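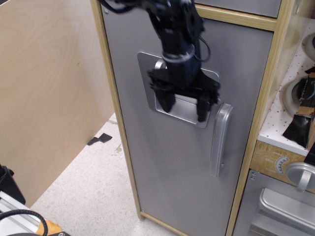 Play kitchen, part 3: refrigerator side

The stove half of this kitchen took one evening in December. The refrigerator half took three, mostly my own fault, so these are notes for anyone who bought the same set secondhand with no manual. Ours came from Ximeng Lu, whose kids outgrew it. The seller name on the carton was Skosullow. I couldn't find a parts list under that name, and the screws came in a sandwich bag.

Start with the frame. It is wood, light finish, with the outer edges rounded over, and it has to be square before either door goes on. I checked the diagonals with a tape and they were off by 4 mm. That doesn't sound like much, but the doors are flat panels in a fixed opening and the gap shows it right away. I backed out the screws at the top, pushed the uprights over by hand, and drove them back in. If a hole is stripped, pack it with a wooden toothpick and glue, trim it flush, and leave it overnight.

The horizontal rail between the upper and lower doors sets the gap for both. Put it in loose, hang the lower door, then tighten. I did it the other way the first time and the door rubbed along its top edge.

Lower door: silver-gray, smooth, and it shows every fingerprint. The handle is a long vertical bar to the right of the dispenser. Mine was loose. Snug the screws by hand with a small driver. A drill on the lowest clutch setting is still too much for this material, and I have one cracked washer to prove it.

The dispenser is a square recess with rounded corners and a lighter border. It had years of something sticky along the bottom lip. Warm water and dish soap on a cotton swab took most of it off. I tried a melamine sponge on a hidden spot first and it dulled the finish, so I left that alone. There is a small silver lever inside, near the upper left. I cleaned behind it with a folded paper towel.

The stovetop sits to the right of the refrigerator. It is white with dark specks, so crumbs are hard to see on it. Wipe it anyway.

Still open: felt pads for the feet, and 2 replacement screws for the back panel. Jingyi Han thinks hers are the same thread and is going to measure one. I'll add the size when I have it.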